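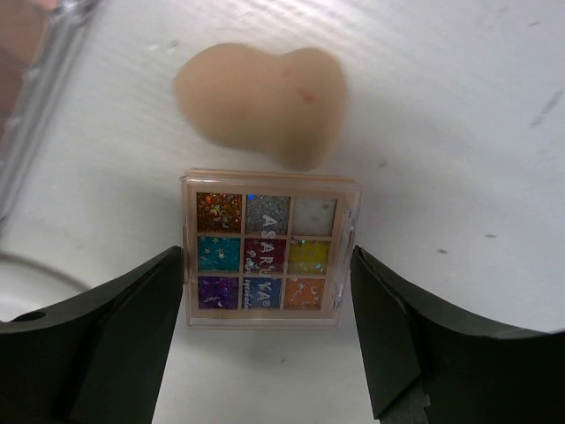 Section 4. Sponges and Eyeshadow Palettes

This section covers cleaning, checking and putting away blending sponges and pressed or glitter eyeshadow palettes. For brushes, see Section 3. For lip and liquid products, see Section 5.

4.1 Before you start

Work on a light-colored, wipeable surface. White is best. Loose glitter and makeup dust show up on it at once, and a dark table hides them until they are on your sleeve.

You will need:
A mild unscented bar soap or baby shampoo
A small bowl
Two lint-free cloths, one damp and one dry
Cotton swabs
A roll of low-tack tape
The Vummont tray, with the divider taken out
The label sheet from the back of this guide

Wash and dry your hands. Take off rings with raised settings, which can tear a sponge.

CAUTION: Keep sponges and palettes apart while you work. A damp sponge set down on an open palette will spoil the shades it touches.

4.2 Cleaning a blending sponge

These steps apply to any latex-free sponge with rounded ends, including the waisted kind with one lobe wider than the other.

1. Hold the sponge under lukewarm running water and squeeze until it is soaked through. It will swell. This is normal.

2. Rub soap on the stained areas first. Pink and red stains from blush or lip color take longer than foundation, so give them a head start.

3. Work the soap in with your fingertips. Press and release. Do not twist, and do not use your nails.

4. Rinse and squeeze until the water runs clear.

5. If a stain is still there, repeat steps 2 to 4 once. A faint pink mark left after the second wash is dye in the foam. It does not mean the sponge is dirty.

6. Roll the sponge in the dry cloth and press out as much water as you can.

7. Stand it in the open holder or lay it on its side on a clean cloth. Turn it over after an hour. Leave it for 24 hours before putting it in a closed compartment.

NOTE: Light-colored sponges show stains more than dark ones. On a black or navy sponge, go by the rinse water.

CAUTION: Do not microwave a sponge, and do not dry it on a radiator or with a hot hair dryer. Heat makes the foam brittle.

Replace the sponge if it has tears, crumbles at the narrow end, smells after washing, or has dark specks inside the foam. Dark specks may be mold. Throw it out and wipe the compartment with rubbing alcohol.

4.3 Cleaning a palette

Palettes with a clear lid are the easiest to keep in order, because you can check the shades without opening them. They also show every fingerprint. Clean the outside first, with the lid closed.

1. Set the closed palette flat on the table. Wipe the lid with the damp cloth, then the dry one. Use light pressure over any printing. White lettering on clear plastic can rub off, and so can the small print next to the brand name.

2. Run a damp swab along the hinge and the front catch. Glitter collects there and stops the lid from closing all the way.

3. Open the palette with one thumb on the base and one on the lid. If it sticks, clean the catch again. Do not pry it with a blade.

4. Wipe the inside of the lid with the dry cloth only. Moisture on the inside of the lid will end up in the pans.

5. Clean the dividers between the pans with a swab that is barely damp. Work from the pale shades toward the dark ones and change swabs when you change color. Going from burgundy or royal blue to white-silver with the same swab will leave a streak that you cannot get out.

6. For glitter that has crossed into the next pan, press a short piece of low-tack tape to the divider and lift. Keep the tape off the pan surface. It will pull up more than you want.

7. Leave the palette open for ten minutes, then close it.

NOTE: Palettes with shaped glitter (stars, moons, crescents) shed more than fine glitter does. The large pieces can be picked up with the tip of a damp swab and set back in the correct pan.

CAUTION: Do not spray alcohol onto glitter shades. It is safe on most matte pressed powders, but in glitter pans it can loosen the base that holds the pieces together.

CAUTION: Craft glitter is not safe near the eyes. If the palette has lost its packaging and you cannot find an ingredients list, do not use it on the face.

4.4 Checking for wear

Do this every time you clean. It takes a minute or two.

1. Tap the base of the closed palette once with a fingertip. If a pan rattles, its glue has let go. See 4.6.

2. Look at each pan through the lid for a dull, hardened patch. This is skin oil. On a pressed shade, lift it with tape. On a glitter shade, leave it alone unless the product no longer picks up.

3. Smell the open palette. A sour or crayon-like smell means it is past use.

4. Write the date you opened it on a label and stick the label to the underside. Do not put labels on a clear lid.

4.5 Putting everything away

The Fraser insert has a flat bay for square palettes and a vented cup for the sponge. The bay is 105 mm wide. Measure a palette before you force it in. One that is too wide can lie on the upper shelf.

1. Lay palettes flat with the lid up. A glitter palette stored on its edge will spill into its own lower row.

2. Stack no more than 2 in one bay. Put the one you use least at the bottom.

3. Place a square of felt between them. Clear lids scratch each other, and the scratches catch glitter.

4. Put the dry sponge in the vented cup with the narrow end up. Do not press it down to make it fit.

5. Close the drawer slowly and check that no lid is rubbing on the runner above.

If you carry the case to jobs, move the sponge to its own breathable pouch. Jeferson Pacheco, who tested the insert for us in a travel kit, also put a cotton round inside each powder palette before closing it. This works well with matte pressed shades. With glitter shades it is better left out, as the cotton drags pieces out of the pans.

NOTE: Keep the case out of direct sun and off bathroom windowsills. Peach and other light-colored plastics yellow with time, and glitter bases soften in a hot room.

4.6 Common problems

A pan has come loose.
Lift it out with tweezers. Scrape the old glue from the well, add one small dot of craft glue and press the pan back by its rim. Leave it open overnight.

A pressed shade has cracked.
Crush the pieces level in the pan, add a few drops of rubbing alcohol, cover with plastic wrap and press with a coin. Let it dry for a full day. Do not try this with glitter.

The lid will not stay closed.
Clean the catch as in step 2 of 4.3. If it is worn, hold the lid with a wide elastic band. Tape leaves residue on clear plastic.

Glitter is all over the drawer.
Take out the insert and tip it over a trash can. Go over the drawer with a lint roller, then the damp cloth. A vacuum works, but put a stocking over the nozzle if there are small items you want to keep.

The sponge is still damp after a day.
It was not squeezed out enough, or the room is humid. Press it in a dry cloth again and move it to a spot with moving air.

4.7 Replacement parts

Vented cup, single: order as part 1322
Felt squares and label sheets: sold together with the Fraser insert or separately through Zeltberg
Divider for the Vummont tray: included with the tray, not sold alone

Section last revised November 24, 2023.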